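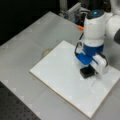

Slide 1. The arm above the white board, black block between the fingers.

Talks > Bramdale Robotics Evening > Speaker notes
Program Speakers Slides Contact

Welcome everyone, let them settle, and thank the Sestero folks for the room (and the coffee!). Leave the first slide up while people find seats.

Start with the block. It's small and black and it sits on a plain white board, so you'd think finding it would be the easy part, and for the camera it mostly is. The trouble starts with its shadow. Our first segmenter happily drew the shadow into the block, and the grasp point slid off to one side. Tell the July story here, but keep it short, I always go on too long with that one.

Then the planner. Lengyel gives us 10 candidate grasps and we throw out any where a finger would come down into the board. Explain slowly that board height is measured fresh each run. Someone will ask why we don't hard-code it. We did, for over two months, and I was very fond of that number.

Next slide: the control loop. Virkoma switches from position to force control for the last 5 millimeters. Wave your hands a bit here, people like it, and pause for questions before the timing plot.

If we're running behind, skip the logging tool and go straight to the replay demo. Check the laptop is plugged in.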